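Why does my descent crawl near the minimum?
Last updated December 23, 2022

I'm fitting a model with 12 parameters in Skedix and steepest descent gets close fast, then zigzags for ages. It took 1,771 steps last night and still hadn't settled! Is it my step length, or the method itself?
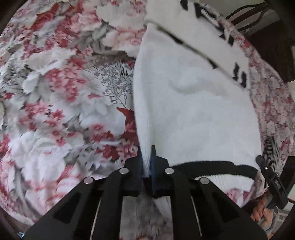
Gordon Gagnon: Ooh, I love this one. It's the method – you're in a long narrow valley and it keeps bouncing off the walls. Try conjugate gradients with a restart every 12 steps. My own problem dropped to 73 steps and I was grinning all evening.

Reda Metwally: just raise the limit by 500

Gordon Gagnon: That'll only give you more zigzag! Do look at your scaling as well. If one parameter is in thousands and another in fractions, the valley gets far narrower.
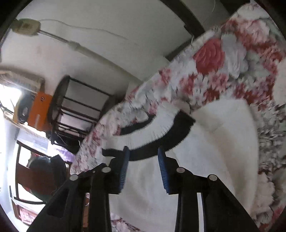 Rescale first, then restart whenever the new direction stops pointing downhill, and please post how you get on.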